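Stalatar Collectables: Condition and Safety Check, Toys and Small Electricals
Store copy, revised May

Use one sheet per consignment lot. Tick Y, N or NA against each line and write the comment beside it, even when the answer is Y. The comments printed below are from the Ugwu lot, checked by Musa Jibrin, and are left in so new staff can see how much detail we want.

Lot number: 1036
Contents: tinplate and diecast vehicles, cap pistols, character watches, boxed train set, two table lamps, loose paper (catalogues, price lists)
Storage: Simholm shed, bay 2

Section A. Receiving

A1. Cartons opened on a bench, not on the floor. Y.
A2. Lot number on every carton. N. One carton had the number on the lid only, and lids get swapped. Number now on the side as well.
A3. Signs of silverfish, mice or borer. Y. Silverfish droppings in the catalogue carton. Paper bagged and moved away from the rest of the lot. Recheck before listing.
A4. Mould or musty smell. Y, slight. Train set box only. Aired in the side room with the door shut. Wear a mask when brushing down.
A5. Consignor's list matches contents. N. List says one lamp, there are two. Ugwu rang back and confirmed both are for sale.
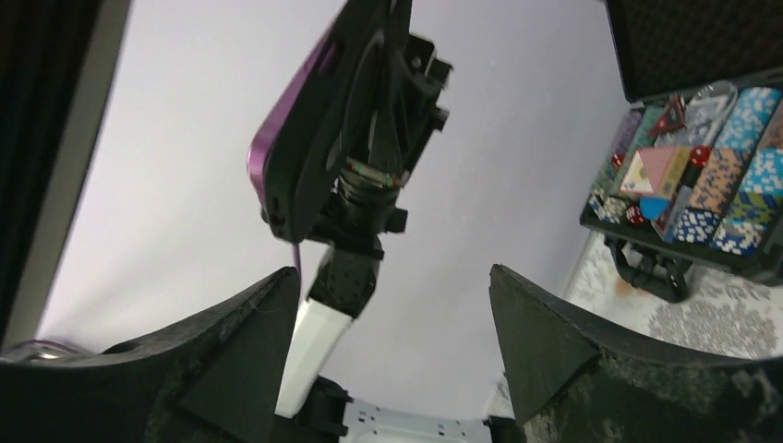 Section B. Toys, general

B1. Sharp or lifted metal edges. Y. Tin fire engine, ladder mount has opened at the seam. Edge covered with low-tack tape, noted in the listing. Do not bend it back, the litho will flake.
B2. Loose small parts bagged and tied to the item. Y.
B3. Paint chalking or flaking. Y. Three diecast trucks. Treated as lead paint. Gloves on, bench wiped with a damp cloth after, cloth binned. No dry sweeping.
B4. Perished rubber or sticky plastic. Y. Tyres on the green tractor have gone tacky and were marking the box. Wrapped in silicone paper. Don't use bubble wrap against old vinyl or rubber.
B5. Described as a display piece for adult collectors. Y. All pre-1970 toys get this line, no exceptions for ones in good nick.

Section C. Cap pistols and toy guns

C1. Checked against the current state rules for imitation firearms before being put on show. N. Two pistols had gone into the front cabinet before anyone looked. Pulled and placed in the lockable drawer until cleared.
C2. Old caps removed. Y. Half a roll found in the magazine of the larger one. Caps are not sold, posted or kept in the shed. Hand them to the manager.
C3. Springs and hammers tested gently, once. Y. Smaller one doesn't cock. Listed as not working.

Section D. Watches and anything luminous

D1. Luminous dials identified. Y. One character watch with glow hands, probably radium given its age. Case not to be opened by us. Bagged, labelled, kept in the metal tin at the back of the office.
D2. Crystal intact. Y. Scratched but no cracks.
D3. Old button cells or other batteries removed. NA for the wind-ups. The torch in the same tray had two leaking cells. Removed with gloves, contacts cleaned with white vinegar on a cotton bud. 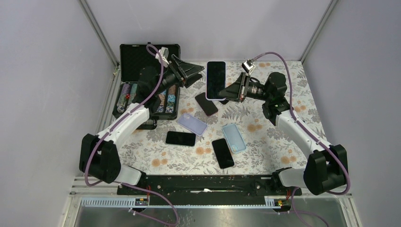

Section E. Mains electrical

E1. Cord insulation sound for its full length. N. Both lamps have cloth-covered cord, frayed where it enters the base.
E2. Plug complies. N. One has an old bakelite plug with bare pins, the other has had its plug cut off.
E3. Tested and tagged by a licensed person. N. Not to be plugged in, including "just to see". Either sent to the sparky or sold with the cord cut and described as for parts.
E4. Train transformer. N. Casing cracked at one corner. Same treatment as the lamps. Sell the track and rolling stock without it if the consignor agrees. Still waiting on an answer.

Section F. Shelving and storage

F1. Heavy items on the bottom two shelves. Y.
F2. Aisle at least 700 mm clear. N. Measured short beside bay 2 because of flattened cartons leaning there. Cartons taken to recycling, remeasured, now fine.
F3. Shelf fixed to the wall. Y. Top bracket had worked loose, tightened.
F4. Extinguisher reachable and in date. Y.
F5. Step stool feet have rubbers. N. One missing. Stool tagged out. Replacement set on order from Greseo.

Section G. Packing for post

G1. Lithium cells in any item. N.
G2. Glass taped and double boxed. NA until sold.
G3. Catalogues packed flat between stiff card. NA until sold. Spiral-bound ones need card cut larger than the coil or the wire tears the wrap.

Items outstanding on this lot: A3 recheck, C1 clearance, E4 consignor reply, F5 stool.

Checked: M. Jibrin
Keep the signed sheet with the consignment agreement. Photocopy goes in the carton.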